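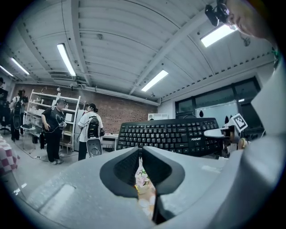 Handheld gripper in front of a keyboard, with other people in the room wearing headsets and backpack rigs.

Standards corner: the good practice note, version 2

Members who collect manipulation data with handheld grippers will have received the second draft of the good practice note in September. It runs longer than the first, it has a glossary now, and the drafting group would like us all to sign up to it before the next round of shared recordings. I have read it twice. I'd sign some of it.

Start with the part I like. Section 1 asks every site to write down which version of the gripper was used for which batch, down to the finger pads. Anyone who has tried to merge recordings from two sites knows why this matters. At Jarau we had 700 episodes that came in with a folder name and nothing else, and it took an afternoon of phone calls to establish that the pads had been swapped partway through. The new rule would have cost the operators one line in a log. Fine. Adopt it tomorrow.

Section 2 is about markers. The draft says the fiducial block must be "rigidly mounted and checked regularly." Regularly is a word people use when they couldn't agree on a number. One site reads it as every morning, another as whenever the tracking looks off, and both can tick the box. I asked Dong-geon Yang, who has run the sessions at Plavport since they began, what he does. He checks the mount at the start of each shift and again after anyone drops the tool, and he writes down the drop. That's a rule. You could put it on a card and tape it to the wall. I suggested it to the drafting group and was told it was "too prescriptive for a diverse membership," so we are left with regularly.

Then there is the section on shared rooms, and this is where the note gets ambitious. It wants a floor plan for each session, a marked zone for every operator and a "clear separation between concurrent activities." I'd like to see that too. I would also like to know who on the drafting group has tried to get it in an ordinary room with shelves, a fridge and desks in it, and several people with equipment on their backs who all need somewhere to stand. Most member sites don't have a hall. They have one room, and the note should start from there.

What would help in one room is short and boring:

Cables off the walking line, or taped down if they can't be moved.
A spoken warning before anyone wearing a headset steps backward.
One person per session who is allowed to call a stop, and who isn't operating.
Backpack rigs on and off while standing clear of the tables.

None of that is in the draft in so many words. What is in the draft is a risk matrix with five colors. I have filled it in for our own site and I can report that we are mostly yellow. I have no idea what I am supposed to do differently on a yellow day.

The privacy section has improved. The first draft had a single sentence saying that bystanders should be "considered." The second says that everyone who may be recorded has to be told before the session, that faces are to be blurred before the data leaves the site, and that a screen or a whiteboard with anything readable on it counts as personal or confidential until somebody has looked and decided otherwise. Good. My complaint is with the consent form, which is three pages long and was plainly written for a hospital. Ocampo cut theirs to half a page, in plain words, with a box for "blur me" and a box for "please don't use any clip I'm in." People read it before they sign. I've watched people sign the long one with their coat already on.

Now the numbers. The note says a shared set should contain no fewer than 3,000 episodes per task to be called "reference grade." I have asked where this figure came from and haven't had an answer I could repeat to anyone. Flomia contributed 978 episodes of a single folding task last year, every one of them logged, checked and labeled by the person who recorded it, and under the draft that set would rank below a larger pile that no one has opened. A minimum count is easy to audit, I'll grant that. It also tells a tired operator that the quickest way to a good grade is to keep going and stop looking.

If the group wants a threshold, I'd suggest a share of episodes reviewed by a second person, with the reviewer's initials and the reject rate published alongside. A site that never rejects anything should have to explain itself. We throw out plenty of ours, and most of the time the cause is dull: a hand in front of the camera, a grip that started before the recording did, somebody's sleeve.

One more grumble, about the badge. The note proposes that sites which sign up may display a "good practice" mark on their data pages. There is no inspection behind it and no way to lose it. I've seen badges like that in other fields and they end up meaning that someone filled in a form. Either fund a visit to each site once a year or leave the badge out and let people publish their logs.

Comments go to the drafting group through the usual members' address. Please say which section you mean, and if you think a rule won't work, send them the wording you use at your own site. They do answer, eventually, and two of the changes in this draft came from people who wrote in. Plavport has also offered to send its shift sheet to anyone who asks for it. It is one side of paper, and the box for dropped tools is near the bottom.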